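External blinds on a west-facing school wing – fixed or motorised?

Forum: Facades, glazing and shading

corrado_f
Posted January 14, 2022
Hello everyone. I am working as a junior in a small office and I have my first shading job, so please be patient with me. The building is the Kaltcombe school annex, two storeys, with a long wall of windows to the west. In the afternoon the teachers pull down the inside roller blinds and switch on the lights, and the rooms are still too warm.

The school asked us for two options. The first is fixed vertical fins in aluminium, painted. The second is motorised external venetian blinds with a wind sensor. I like the fins because there is nothing to repair, but my colleague says that fins on the west side are "decoration". Is he right? The classrooms are 8 m deep.
Corrado Farina

stonefruit
Your colleague is mostly right, sorry. Low sun from the west comes almost straight at the glass. To block it with fins you have to put them so close or angle them so much that the kids lose the view, and then the lights are on all day anyway. What is the spacing you were thinking of?

corrado_f
Spacing is 303 mm, centre to centre, and the fins are turned a bit to the north. I took this number from the window grid, I must admit, not from the sun.

stonefruit
Then do the sun study first and choose the number after. Pick a school day in September and one in the middle of summer and look at the last hour of lessons. Colour the hours when direct sun reaches the desks. It takes an afternoon and the client will understand the drawing much better than a table.

bram_k
I disagree with the above, at least a little. We did motorised blinds on a library at Monitz and I would not do it again for a school. The wind sensor lifted everything each time there was a gust, exactly when the sun was worst. The staff complained the whole first year. Fixed fins are not perfect but they are there every day, and with a decent low-e glass you can live with it.

stonefruit
@bram_k What was the wind limit set to? On many jobs I see it left at whatever the installer had on the day. Good external blinds can stay down in quite strong wind if the guide rails are the right type. Cable guides are the weak ones.

bram_k
Cable guides, yes. It was a cost decision. I don't remember the limit. Maybe it was set too careful, I accept that, but who is going to come back and adjust it? A school has no budget for this.

lise_m
I manage buildings, I don't design them, so I look at it from the other side. We have the Condis system on one office and it works well, but only after we paid for a yearly service. Please put the service cost in the comparison. An architect shows me two prices and the maintenance is in neither of them.

Also ask who has the override. If each teacher has a switch, the blinds will be used. If everything is central, the teachers will tape paper on the glass. I have seen it.

corrado_f
Thank you, this is very useful. The quote we have is for 3306 dollars per classroom for the motors, rails and slats, with a switch in each room. The service is not mentioned. I will ask.

One more question. Is it possible to mix? I mean fins on the ground floor, where children can reach the blinds and hang on them, and motorised blinds upstairs.

bram_k
Possible, yes. Will it look good? Depends on your elevation. I think it is a fair compromise, and the ground floor may have some shade from trees too.

stonefruit
Trees are fine but don't count them in your study unless they are staying. I have had a client cut down the whole row after handover.

On mixing – I would still want the ground floor checked on its own. Same sun, same desks. If the fins don't pass there, look at sliding perforated panels. Fontana at our office used them on a clinic and a person can push them with one hand. No motor, no sensor, and they sit in a track that is hard to climb.

lise_m
Sliding panels, good, but specify a track that can be cleaned. Leaves and sand go in and after one winter you need two people to push.

corrado_f
I made the first sun study last night. With the fins as drawn, the direct sun reaches up to 3 rows of desks in the last hour, so my colleague may laugh now. With the sliding panels closed it is only a small strip near the window. I used the model I keep on my own computer, so I still have to repeat it with the real neighbouring roofs.
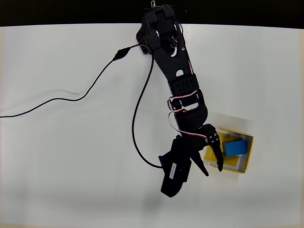 The next step is a meeting with the school, and I would like to bring both drawings plus the service cost as lise_m said. If somebody has a detail for a track with a drain at the bottom, I would be grateful to see it, even a hand sketch. Our wall is brick with an air gap and I am not sure where to fix the bracket without making a cold bridge.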